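The Slow Fade of the Kitchen Dial

Tanko Ezeani keeps a drawer of failed timer assemblies in his repair shop in Pirkmont. Most of them are electronic. The mechanical ones, he says, tend to come back for a single fault, a worn mainspring, and the part is cheap when it can be found.

The spring-wound timer is a simple device. Turning the knob loads a flat coil. A gear train and escapement release that energy at a controlled rate, and a cam on the main shaft holds a switch closed until the shaft returns to zero. A small striker then hits the bell. Accuracy is poor at the short end of the range, where slack in the gears makes up a larger share of the setting. Many instruction sheets tell the user to turn past the mark and then back.

Membrane keypads displaced the knob for reasons of cost and assembly time. A keypad is one printed layer with a ribbon tail. A dial needs a shaft, a bushing, a detent and a knob that will not slip. Baoshan Gu, who designed control panels at Cullinane before moving to Zakard, puts the tooling break-even for a custom knob at 2,000 units. Below that, the firm buys stock knobs and accepts whatever shaft they fit.

Wear is a separate question. Gu's bench at Zakard cycles each sample control 1,000 times, then measures turning torque every 100 cycles after that. Rotary samples lose torque gradually. Keypads show almost no change until a contact fails outright – usually at the key used most, which is Start.

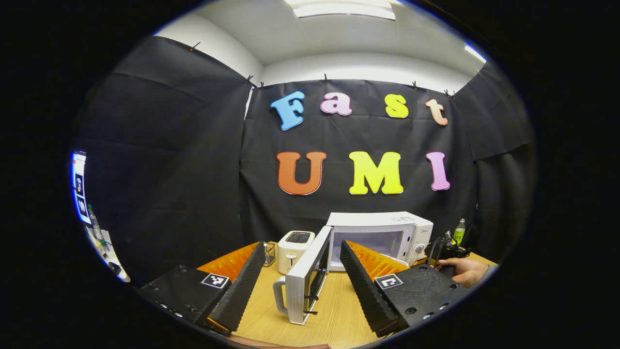
Legibility has brought some buyers back to rotary controls. Sumeya Derese fits out kitchens for older tenants and specifies two knobs wherever the budget allows, one for power and one for time. A pointer can be read by touch, and its position survives a power cut. White countertop microwaves with round dials to the right of the door, like this one, are the type she orders most. She adds a raised dot at the two-minute position with fabric paint and lets it cure overnight.

Ezeani charges a flat 20 dollars to replace a mainspring. He does the work on Sunday, when the shop is closed and the bench is clear.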